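Last updated May 16, 2024

5. Describing floors in tenancy inventories

The inventories in our sample were drawn up by letting agents, by landlords and, in a few cases, by the outgoing tenant. They cover 34 tenancies in Tandstead and contain 799 separate entries on floors, walls, doors and fittings. Section 3 dealt with walls and doors, where the wording is fairly settled. Floors are harder. They are the largest surface in most rooms, they are partly covered for the whole of the tenancy, and they change slowly enough that the people living on them seldom notice.

Most entries on floors were short. A typical one read "wood floor, good order, light marks", and the same phrase was often copied from room to room within one inventory. Wong, who coded the entries with Fortin, found that "light marks" was used for at least three different things: scratches, dull areas where the finish had thinned, and differences in colour. Tenants who were shown the phrase in interview took it to mean scratches. Agents were less sure, and one said that she used it when she did not want to kneel down and look.

The lack of detail mattered very little at the start of a tenancy. It mattered at the end, when a second person, often with no memory of the first visit, had to decide whether a mark was new. Girard's earlier work on furnished lets in Godivmont described the same trouble with carpets, where "slight soiling" at check-in was set against "soiled" at check-out and the difference charged to the tenant. Wood floors bring a further difficulty. A stain on a carpet has an edge that can be measured, but a change in the finish of a wood floor may have no clear edge, and it may show from the doorway and disappear from the window.

We asked agents how they dealt with this. The common reply was that they took photographs. Arsenault carried out these interviews, and her notes show that most agents took one picture of each room from the door, with the lights on. Few took any picture straight down at the floor. Where they did, it was to record a single item of damage, and the picture was so close that it could not later be placed in the room. 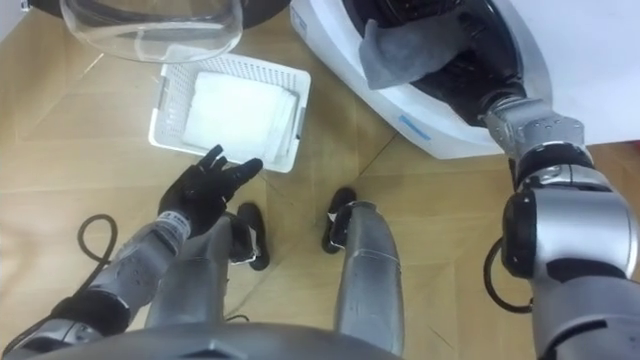 Wood floors laid in a pattern raise a question of their own, which is how to say where a mark is. On plain boards an inventory can give a distance from the wall, and most of the better ones in our sample did so. On parquet the pattern itself can serve as a grid, provided the writer names the direction in which the sections are being counted. A floor such as the one in Figure 2, with its planks in large square and diagonal sections divided by thin dark seams, could be described this way without a tape measure. The lighter, slightly worn patch at the upper left would fall under "light marks" in most of the inventories we read, although "lighter area, finish slightly worn" is no longer to write and leaves less room for argument. The basket on the floor is useful for another reason, as loose belongings hide part of the surface and an inventory should say so when it has been done around them.

The point about belongings came up repeatedly in the interviews. Check-in visits are meant to take place in an empty home, or one holding only the furniture that goes with it. In practice the outgoing tenant may still be moving out, or the new tenant may have been given the keys early. Agents differed on what to do. Some moved light items aside and put them back. Others would not touch anything and wrote "not inspected" against the covered parts. A third group inspected what they could see and wrote nothing about the rest. We think the last practice is the weakest of the three. A later reader will assume that the whole floor was looked at, and any mark found under a rug or a box at the end will be treated as new.

Kennedy compared the entries with the records of deposit disputes held by the agents. The numbers are small and we do not put them forward as a rate. What can be said is that in the disputes over floors, the argument was usually about age. Both sides accepted that the mark was there. The tenant said it was old and the landlord said it was recent, and the check-in entry could be read either way. In two of these cases the parties also disagreed about which mark was meant, and the landlord's photograph did not settle it.

Two pieces of software were in use among the agents, Lirko and a set of forms sold under the name Rozīte. Both offer a list of ready-made phrases for floors. The lists save time and we saw no sign that they were careless in themselves, but they steer the writer towards condition words such as "good" and "fair" and away from words for kind and place. Lirko has a free-text box under each room. It was left blank in most of the inventories produced with it. Rozīte prints its box on the page whether or not it has been filled in, and agents using it wrote more, though not always about the floor. One box held a note on the bin collection and nothing else.

On the basis of these findings we suggest that an entry on a wood floor should state the kind of mark, its position and how far the surface could be seen. The words should be ordinary ones. Several agents had been taught terms from the flooring trade - "cupping", "crowning", "checking" - and used them wrongly, or used them correctly for tenants who did not know what they meant. "Board edges raised" takes hardly longer to write than "cupping" and can be checked by anyone who stands in the room.

We also suggest that the tenant should be asked to add to the entry within a set time after moving in, once the light has been seen at different hours. Most of the agreements already allow for this. Few tenants in our sample had taken it up, and some of those interviewed in June said they had not known that they could. The wording of the invitation is taken up in the next section, together with the replies from landlords.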